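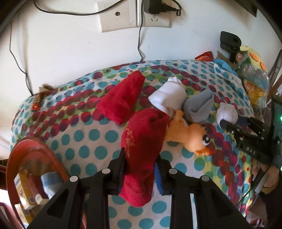
Do I have to own a washing machine to take part?

Households may wash at home, at a launderette or in a shared laundry room. The study is concerned with what happens once the clothes have come back to the room in which they are sorted.

Call for Participants: Sorting, Pairing and Putting Away in the Home
Cusuvus Centre for Domestic Studies, Risley
Reference 219

Home Research Take Part Current Calls

The Cusuvus Centre for Domestic Studies invites applications from households in Risley, Zistham and the surrounding villages to take part in a study of clean laundry in the home. The study follows small items of clothing, and socks in particular, from the point at which they are tipped out of a basket or bag to the point at which they are put in a drawer. Applications close on 6 June 2020.

Background

Washing and ironing have been written about at length. The sorting of small items has received much less attention, although it is carried out in almost every home and is often left to the end of the day. Our earlier survey, conducted by post, drew replies from 884 households. Respondents were asked where they sorted their clean laundry, and the bed was named more often than the table, the sofa or the floor. Many wrote at length in the space provided for comments, chiefly on the subject of odd socks.

The present study is intended to take up the matters raised in those comments. We wish to learn how people decide that two socks belong together, what they do with a sock that has no partner, and how the work is shared where more than one person lives in the home.

Who may apply

Applications are welcome from households of any size, including people living alone. At least one member must be aged 18 or over and must be willing to act as the named contact. Children may take part with the written agreement of a parent or guardian, and there is a short form for this purpose.

No particular standard of tidiness is sought. Applicants should not buy new storage, change their usual habits or clear a room specially. We should be glad to hear from households in which laundry is sorted at once and from those in which it remains in a pile for several days.

Households in which all clothes are laundered and returned folded by an outside service are not eligible on this occasion.

What taking part involves

Each household will be asked to complete 4 sorting sessions, at times of its own choosing. A session consists of one ordinary load, or that part of a load which contains socks and other small items. Most sessions take less than an hour. The named contact will then fill in a two-page sheet recording:

the room and the surface used
who did the sorting
the method of keeping pairs together (rolled, folded, tucked at the cuff, pegged, or laid flat)
items left without a partner
anything else that was on the surface at the time and whether it was moved

The last entry is of more interest to us than applicants may suppose. Beds and tables have other uses, and clean clothes commonly share them with toys, cushions and things to eat.

A member of the research staff will hold one conversation with each household after the final session, either at the Centre or by telephone. It will be arranged to suit the household and may be held in the evening. 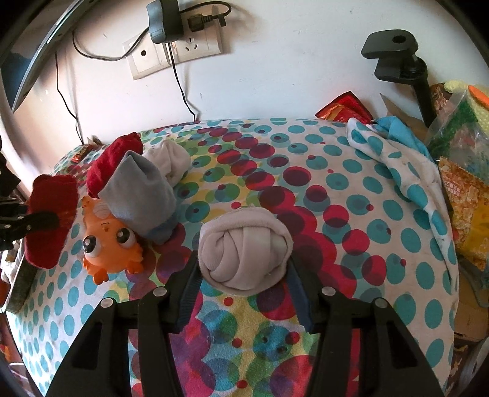

Simão Moreira
Research Fellow, Household Practices

The method of keeping pairs together deserves a fuller note, as applicants frequently ask what is meant by it. Some people roll socks tightly from the toe until they form a ball, as has been done with the beige one held above the dotted sheet. Others fold once and turn one cuff over the other. Others again lay the two socks flat and make no join at all. Any of these may be entered on the sheet, and so may a mixture. In many homes rolled socks and single ones are found together on the same bed part way through the task, and a session that is interrupted should be recorded as it stands.

Please use everyday words when completing the sheet. "Grey, long, ribbed" is a perfectly good entry. Where two socks are nearly the same colour and have been paired for want of anything closer, kindly mark them "near match". Socks that differ only in wear should be marked as a pair.

Single socks should be kept in the paper envelope supplied until the end of the fourth session, after which they may be returned to use, put aside for dusters or disposed of as the household prefers. The Centre does not collect clothing.

Payment and expenses

Each household completing all sessions and the conversation will receive a payment of £60. Bus and rail fares to the Centre will be repaid on production of a ticket. Households that withdraw early will be paid for the sessions already completed, and need give no reason for withdrawing.

Privacy

Names and addresses are held apart from the record sheets. Sheets are identified by number only, and published results will not name any household or street. Participants may ask for their sheets to be returned or destroyed at any time before the analysis begins. The study has been reviewed under the Centre's own procedures, and a copy of the approval letter may be requested.

How to apply

Application forms are available from the front desk of the Centre at Cunha House, Risley, or by post on request. Please quote reference 219 on the form and on the envelope. Applicants are asked to state the number of people in the household, the usual place of sorting, and any times of day at which they can't be telephoned.

Forms should be returned to:

Joana Torres
Study Administrator
Cusuvus Centre for Domestic Studies
Room 932, Cunha House
Risley

All applicants will receive a written reply. Where more households apply than can be accepted, places will be offered so as to include a range of household sizes, and the remaining applicants will be placed on a reserve list unless they ask otherwise. Those who applied to the call issued in April and were not offered a place need not complete a second form, but should write to confirm that their details are unchanged.

Large-print forms and record sheets can be supplied. Applicants who would prefer to give their answers aloud should say so when requesting a form, and a member of staff will telephone to complete it with them.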